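Plirov Handling Group
Minutes of the fault review meeting
2021-07-21, small meeting room, Metwally building

Present: operations, engineering, data recording, health and safety, site services. Apologies from purchasing.

1. Minutes of the last meeting

Agreed as a correct record, with one change. Under item 4 the word "repaired" should read "replaced". The charger for the second trolley is still on order.

2. Purpose of the meeting

The chair said the meeting had been called to go through the jaw fault on the hand-held gripper and to agree what has to be in place before recording starts again. All recording with the hand-held grippers has been stopped since the fault. The arm in the main cell has also been stopped, as it uses the same jaw drive.

3. What happened

Engineering read out the fault report. The operator was recording lifting tasks at floor level. On take 309 the jaws closed on the object as normal and did not open when the trigger was let go. The operator let go a second time with no change, then pressed the stop button on the handle. The jaws held for a further 14 seconds before the drive dropped out and they could be pulled apart by hand.

The operator had the other hand next to the jaws at the time. The side of one finger was pinched. There was a red mark and no broken skin. First aid was given and the accident book was filled in the same afternoon.

Health and safety said the injury was minor but the stop button not working at once was serious, and the report should be written up on that basis. Agreed.

4. Cause

Engineering has had the unit open on the bench. The Mostetti drive board was warm but within its limits. The fault was traced to the firmware, version 2, which was loaded at the start of July. When the motor current goes over the limit while the jaws are closing, the board goes into a holding state and stops reading both the trigger and the stop line until its timer runs out. The earlier version did not do this.

Engineering was able to repeat the fault 6 times on the bench by blocking the jaws with a piece of hard rubber. It did not happen at all with the old version loaded.

Operations asked why it had not been found in testing. Engineering said the release test uses a soft block and the current never gets near the limit. The test sheet has no step for pressing stop while the jaws are loaded. This was accepted as a gap. The sheet will be changed.

There was some discussion about whether the stop button should go through the board in the first place. Engineering would like it wired straight to the motor supply. Mostetti's advice has been asked for and a reply is expected before the end of the month. Site services pointed out that the handle has very little space left in it for another pair of wires. Engineering will look at moving the connector.

5. Floor-level work

Data recording said the reach under and beside the desks was the awkward part of the job, as the operator is bent over and has one arm down close to the tool.
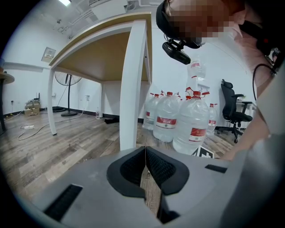 Ceneck, joining by telephone, disagreed that posture was the main point and said that a person standing upright would have been pinched just the same, and that the meeting should not let a new rule about bending take the place of a stop button that stops. The chair agreed that the two matters should be kept apart and asked for both to be minuted.

Health and safety was content with that but still wanted something done about free hands. After discussion the following was agreed for all hand-held work:

The free hand stays behind the handle guard while the jaws are moving.
A second person stands by with the supply switch during the first session after any firmware change.
Cables and power strips are moved clear of the operator's feet before a session starts.

Data recording asked for it to be noted that the second person will cost time and that the schedule will slip. Noted.

6. Recordings already made

The question was whether takes made on the new firmware can be kept. Data recording has looked through the logs and found a few where the jaws opened late, by around 2 seconds, without the operator reporting anything. These will be marked and left out for now. The rest can stay in the set. Engineering asked that nothing be deleted, as the late ones are useful for working out how often the holding state comes up.

Operators are to be reminded that a late opening should be reported even if it clears by itself.

7. Actions

Put the old firmware back on every hand-held unit and on the arm in the main cell. Engineering.
Add a hard block test and a loaded stop test to the release sheet. Engineering.
Chase Mostetti for a written answer on the stop line. Operations.
Draw up the free hand rule on one side of paper and put a copy in each kit case. Health and safety.
Mark the late takes in the index. Data recording.
Check whether the supply switch can be put on a longer lead. Site services.

Recording may start again once the first two actions are signed off and health and safety has seen the stop button work on each unit. The arm stays off until it has had the same check.

8. Any other business

Site services reported that the key to the battery cupboard has gone missing again. The spare is at the front desk and must be signed for.

Purchasing has asked by email for the number of spare jaw pads needed for the autumn. Engineering to reply.

9. Next meeting

To be fixed when the reply from Mostetti has come in.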